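## 4. Wiring up the Plarholm garden watering controller

Right, if you've followed me this far you've got the box screwed to the shed wall and the lid off. I did mine on a drizzly afternoon with the door wedged open, and the whole of this section took me as long as one pot of tea and a bit of swearing. You'll need a small flat screwdriver, wire strippers and the paper bag of ferrules that came in the lid.

**Caution:** pull the plug out of the wall first. The valve side only runs at low voltage, but the supply on the left doesn't, and the two sit closer together than I'd like.

1. Lay everything out on something flat and pale. Small screws vanish on a shed floor, mine certainly did.
2. Find the two-core cable from the outdoor valve and bring it up through the bottom gland. Leave 160 mm of slack inside the box.
3. Strip each core, push a ferrule on and squeeze it.

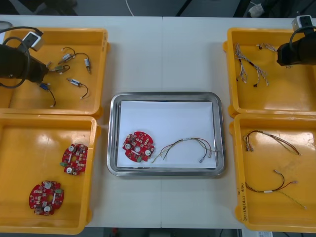

4. Put one core into the terminal marked C and the other into Zone 1. It doesn't matter which way round they go.
5. Give each one a tug. If it slides out, do it again.

**Note:** if you bought the older Stosar valves second-hand, as I did, the cores may both be black. That's fine, see step 4.

Now for the valve end, down in the border. Turn the water off at the tap and unscrew the coil from the top of the valve by hand. Don't use pliers — I cracked one that way and Chiu took until June to send another.
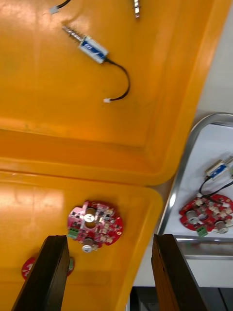

Before you fit a new coil, wipe the grit out of the valve seat with a damp rag and check the rubber disc is sitting flat. Grit is behind most of the dribbling valves I get asked about. Then look at what's on the end of your coil's lead. A solenoid with a small white plastic connector on a thin black cable wants a matching socket, so don't snip the plug off until you've checked whether your kit has one. The Plarholm coils come with bare ends and go straight into the gel connectors.

6. Screw the coil down finger tight.
7. Twist the joints, push them into the gel connectors and tuck them under the valve box lid. 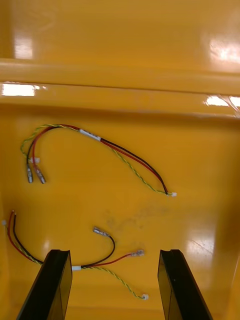 8. Go back to the shed, put the controller lid on and plug it in.
9. Hold **Test** until the light blinks. Each zone gets two minutes of water.

If Zone 1 stays dry, the display will show 745, meaning it can't find a coil. Nine times out of ten it's a joint that's let go. Ye-ji Hyun at Flinside talked me through mine over the phone and it was exactly that — one gel connector, hardly pushed on at all.
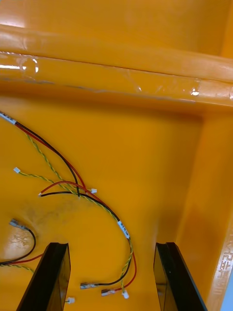 *Plarholm Set-up Guide · Issue 2 · Page 14*

**Setting the clock.** Press **Menu** twice, then use the arrows. The clock keeps its time through a short power cut, though a long one will send it back to midnight and you'll have the sprinklers going at lunch. I set mine for half past five in the morning and I've stopped hearing it. Press **Save** before you close the flap, or you'll be doing it all again tomorrow.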